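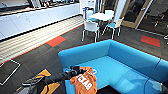 Can a new orange t-shirt stain a turquoise fabric sofa?

Remgate Household Help > Laundry and fabrics > Furniture
Viewed 1,111 times. 2 replies.

Yen-ting Yip

We have an L-shaped sofa in the lounge at work, bright turquoise-blue, low back, from Juntunen. I ordered orange t-shirts with big white lettering for our September open day and we have been sorting and folding them on the sofa because the seat is wide and it is the only soft flat surface up there. Shirts sometimes stay on it overnight in a heap.

Last week I found a patch on the seat about the size of my hand that looks a little brown compared with the rest. It is near the corner where the two halves meet. I can't say for sure it came from a shirt. People also eat lunch on that sofa. But orange on turquoise would make a brownish color, and the shirts have never been washed, so that was my first thought.

What I have tried: a dry white cloth, nothing came off on it. Then a damp white cloth, and there was a very faint color on the cloth, more gray than orange. I stopped there.

The label under the seat cushion says W. The shirt label says 100% cotton, wash inside out with like colors. Supplier is Tredine and they have not answered my email.

So, two things. How do I find out if the shirts are bleeding, and what is safe to use on the patch? I would also like to know if it is okay to keep folding on the sofa or if I should stop. The lettering is large and covers most of the chest, and it creases badly if the shirts are stacked any old way, so advice on that is welcome too.

halfloadhattie

Test the shirt first. Take one you don't mind getting wet. Turn up the bottom hem on the inside, wet a spot with cool water, and press a white paper towel on it for a full minute with something heavy on top. A mug is fine. If the towel comes up orange, the dye is loose. Do it again dry on another part of the hem, rubbing about twenty times with a dry white cloth. The dry test matters more for you, as nobody is putting wet shirts on the sofa, I assume.

Most new cotton shirts will give up a bit of color when wet and almost none when dry. For a dry shirt to mark a sofa it normally needs pressure and rubbing, like a person sitting on it or wearing it and leaning back. Was anyone sitting on the pile?

Gray on your damp cloth sounds like ordinary dirt to me. Seat corners collect it.

W means water-based cleaner is okay. What I do on a W fabric:

Vacuum the patch and the area around it.
Mix a small squirt of clear dish soap into two cups of cool water.
Try it on the back of the sofa, low down, and let that dry before you go on.
Dip a white cloth, wring it out hard, and blot the patch from the outside toward the middle. Don't scrub.
Blot with a second cloth and plain cool water.
Press with a dry towel and leave it alone until the next day.

If it dries with a ring, go over the whole seat cushion lightly with the plain water cloth, seam to seam, and let it dry evenly. No bleach, no stain stick meant for clothes. Don't use hot water until you know what the stain is.

As for folding there, put an old white bedsheet over the seat. It protects the sofa from the shirts and the shirts from lunch crumbs. If dye is coming off you will see it on the sheet too.

For the lettering, lay the shirt face down, smooth it from the collar to the hem, fold the sides in so the creases fall outside the print, then bring the hem up once. One fold across the letters is usually unavoidable on a big print. Don't press it flat with your hand, leave it soft. Stack them no higher than ten or so and they will be fine until September.

mr_dowel

Just use Zasadik foam, it gets everything out. Did our couch in five minutes.

Yen-ting Yip

Thank you both. Hem test is done. Wet towel came up pale orange, dry cloth stayed white. I asked and yes, people had been moving the pile over and sitting next to it, maybe on it.

I did the dish soap on Sun 15 February when the lounge was closed. The patch is a lot lighter and there is no ring. I will do it once more. I haven't tried the foam because I couldn't find anything on the can about W fabrics.

Sheet is on order. The shirts are going in a box after folding.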